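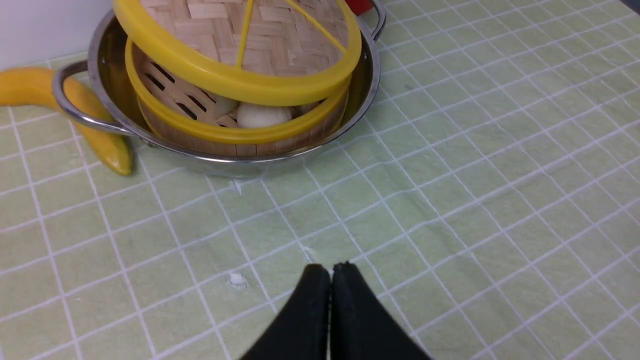 Juner changes date labelling on chilled lines

Food wholesaler Juner will replace "best before" dates with packing dates on 300 chilled and fresh lines from June. The change covers whole vegetables, prepared dough products and hard cheese. Items that carry a "use by" date for safety reasons are not affected.

The decision follows a storage trial run with the laboratory firm Nenari. A total of 3893 packs were held at a constant 4°C and checked at fixed intervals for mould, weight loss and texture. Of these, 1173 were still within specification eight days after the printed date. 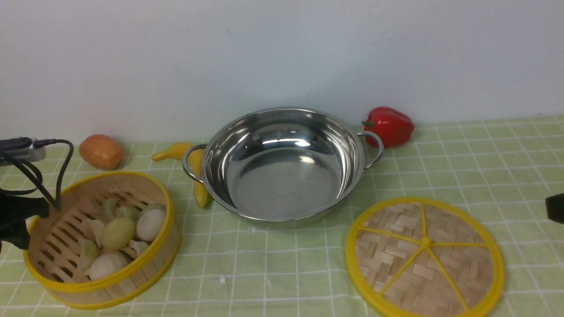 Small shops may find the new labels harder to manage, according to Draketti, which supplies till and stock software to independent grocers. Its current system reads the expiry field only, and an update that accepts packing dates will not be ready before the first deliveries.

Juner said both dates would be held in the barcode during the changeover – the printed label will show the packing date alone. Shelf-edge cards with storage advice will be sent out with the May orders.

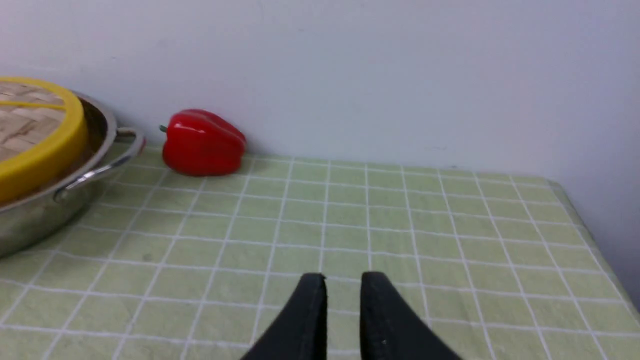 Returns will be handled under the existing terms. Credit claims must quote the batch code and the packing date, and must be made within two working days of delivery.

Related items
Nikolaidis opens second cold store
Pallet deposit rates revised
Nenari adds texture testing line

Contact the news desk | Copyright, all rights reserved | Back to top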